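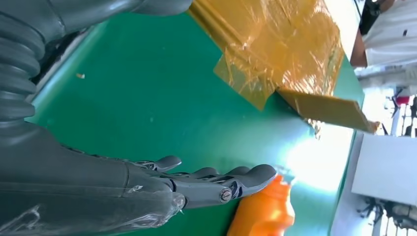
What is covered by the service notice for the Mito hand?
The notice covers a grip-release fault in which the fingers stay closed for a short period after an open command has been sent. It applies to units running controller release 7 and is corrected by a firmware update and a replacement finger linkage screw set, both supplied free of charge.

Mito Humanoid Hand, Left and Right
Manufacturer: Dunari
Service notice 381
Issued Jul 19, 2026

Product summary
The Mito is a jointed hand for humanoid arms used in sorting, packing and bench handling. It is sold as a matched pair or singly and is suited to light containers such as plastic bottles, pouches and small boxes. The wrist flange accepts the standard Foltlow adapter. Protective sleeves are ordered separately.

Description of the fault
Dunari has received reports of delayed release during bottle handling. In the reported cases the operator or control program issued an open command and the hand remained closed for up to 7 seconds. When the arm began its next movement during this interval, the object was carried outside the planned path. In one case a bottle was pulled across the bench and fell to the floor. No injuries have been reported.

The investigation was led by Ermira Halilović, Product Safety. Two causes were identified. The controller could discard an open command received while the grip force was still rising, and a finger linkage screw tightened beyond its specified limit could slow the return of the fingers. Either condition may occur alone. The delay was longest when both were present. 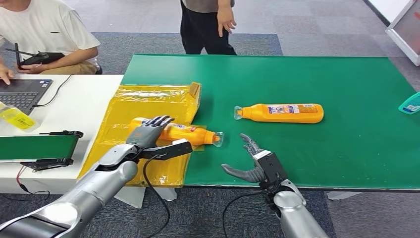

Bottle handling with left and right hands at a shared bench.

Interim safety measures
Until the correction has been applied, owners are required to observe the following:
Limit grip force to 80 percent of the rated value.
Insert a pause between the open command and the next arm movement.
Do not pass objects from one hand to the other under automatic control.
Do not reach between the hands to free an object. Stop the arms, remove power and then open the fingers manually.
Keep loose film and bags away from the fingers when a release fault is suspected.

Corrective action
The firmware update may be installed by the owner. The screw set must be fitted by Dunari or by Gashi, the authorized service partner. After fitting, the release test in the service manual must be completed and the result entered in the unit log. Hands shipped from October onward will include both corrections.

Warranty
Compliance with this notice does not affect the warranty period. Damage caused by continued use above the interim force limit is excluded.

Contact
Inquiries should be addressed to Kadri Adomaitis, Customer Service, Dunari. Please quote the notice number and the serial number of each hand.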